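April
Posted by Frauke Gerlach

I have been trying to own fewer clothes since the winter. It started when the rail in the bedroom came off the wall one morning and everything landed on the floor in a heap. I left the heap there for two days because I didn't know where to start, and by the second day I had noticed that I was getting dressed perfectly well out of the ironing basket.

So I read a few things about it and found that most of the advice is written for people who want a look. I don't want a look. I work in the office at a builders' merchant outside Tadcombe and I need to be warm, able to bend down, and tidy enough for the two mornings when customers come upstairs.

What I did was simple. I put everything back in bags by type and went through one bag each evening after tea. Tops took longest. I kept thinking a thing was fine and then remembering I hadn't worn it since my sister's old flat.
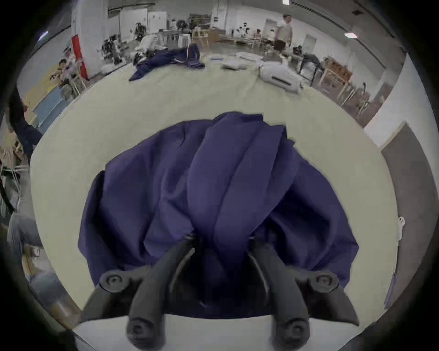

What I got rid of

Anything that needed a particular bra. Anything I only wore under something else to hide it. Three black cardigans out of five (the remaining two are both from Hutard and both going at the elbows, but they are the ones I reach for). All the summer dresses bar one. I kept the one with pockets.

I sold a few things through Grikico, which I'd not used before. You list a piece, they take a cut, and you post it in your own packaging. I made enough to cover a new rail and the proper wall fixings, and then I stopped. The questions were wearing me out. One woman wanted the measurement from armpit to hem on a jumper priced at less than the postage. The rest went to the hospice shop on Sunday when I was passing anyway, and I was told off for turning up on a day they don't take donations. They took it all the same.

The thing I found hardest was the clothes I had been given. There was a green coat from my mother that has never fitted across the shoulders. I had moved house with it twice. In the end I rang and asked if she minded, and she didn't remember buying it.

What I do now

I have one rail and one chest of drawers. Knitwear is folded, because it drops on hangers. Trousers are hung by the hem. Everything else I fold flat and stand on edge in the drawer so I can see it all when I pull it out. It takes a bit longer on washing day. 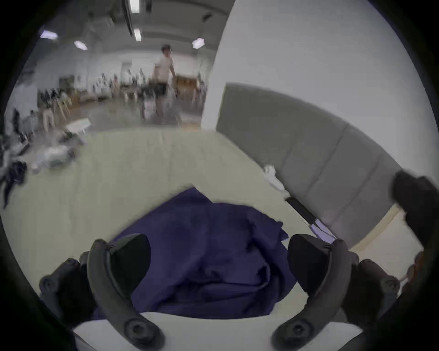

I was never taught to fold properly and I still can't do sleeves without laying the thing face down and starting in the middle. Sheets I have given up on. They go in the cupboard in a roll, and the fitted one goes inside the pillowcase with the rest of the set.

Washing has changed more than I expected. With fewer tops I can't leave it for a fortnight, so I do a small load midweek and a bigger one at the weekend. I bought an Obi airer, the tall sort on wheels, and it fits on the landing if the bathroom door is kept shut. Jeans go over the banister as before.

A few people have asked whether I miss anything. I missed a grey scarf for a while and then found it in the car. I do regret one shirt, a striped one with a soft collar that I let go because of a mark on the cuff. I could have rolled the cuff.

I haven't bought anything new apart from socks. I'll need a waterproof before the autumn, as the zip on mine has gone and the repair place in town wants more for a new zip than I paid for the jacket. If anyone knows somebody near Tadcombe who does zips at a sensible price, please leave a comment. Next job is the shoes under the stairs.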